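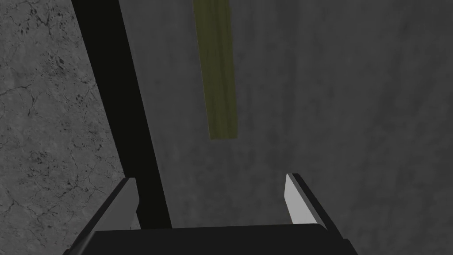 Why does a gripper that closed fine yesterday drop things today?

Usually the pads are dirty or the open position has drifted, and both can be fixed at the bench in a few minutes with the power off.

I love this job, I really do! There's something so satisfying about taking a gripper that fumbles every second pick and getting it back to a firm, even close. So I've put my favorite fixes together, and most of them come from one fault that ate a whole evening.

We were running drawer and pick practice in simulation before letting the Stimska arm loose in the workshop. The close command went out, the program said "closed," and the fingers stayed wide open. The arm then carried on to the next step as if it had hold of something. In a simulator that costs you a run. On a real bench it can cost you a drawer front (or a knuckle).

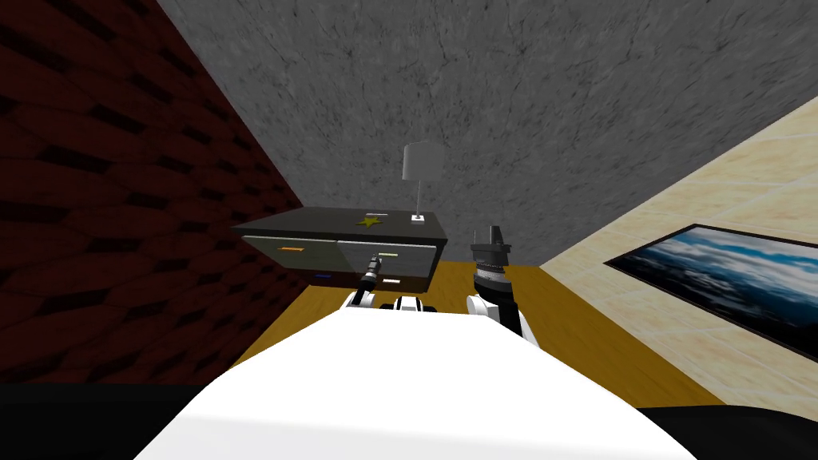
Prandus workshop, February 16, 2026

The room we practice in has a dark nightstand with a different color handle on each drawer, a lamp on top and a little yellow star lying up there too. I'm very fond of those colored handles! When a reach goes wrong you can say "it went for the light green one" and everybody knows what you mean. Steal the idea for your own bench: a wrap of colored tape on each drawer pull makes a fault log so much easier to read.

Now the tips.

Make the program check the finger gap before it moves on. Ours only checked that the command had been sent. Abdul-Rahman Yakubu added a gap reading after every close, and in the next 161 runs it caught 23 false closes. Twenty-three! Every one would have sailed through before.

Put a wait after the close. Ours is set to 4 tenths of a second. Start there and adjust for your own gripper.

If a close fails, stop the arm where it is. Don't have it open up and try again on its own, and please don't reach in to help it along. Hit the stop, cut the power, then go in.

Wipe the pads with a lint-free cloth and a little rubbing alcohol, let them dry, and check both for shiny patches. Swap them as a pair, even if only one looks bad.

Keep long, thin pieces (dowels, rods, slats) for last when you're testing a repair. Start with a block of soft foam, five closes in a row, then work up to the awkward stuff.
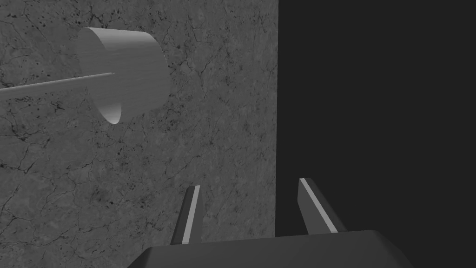 Fingers open, nothing held: the cylinder and rod are still out ahead.

One more for the log. Write down what the program said and what the fingers did, in two separate columns. Our old Prakar notebook had a single column headed "result," and it took us from November until this month to spot that half the entries were the first thing and half were the second. Arthur, our older arm, is getting the two-column treatment next, and I've already ruled the pages.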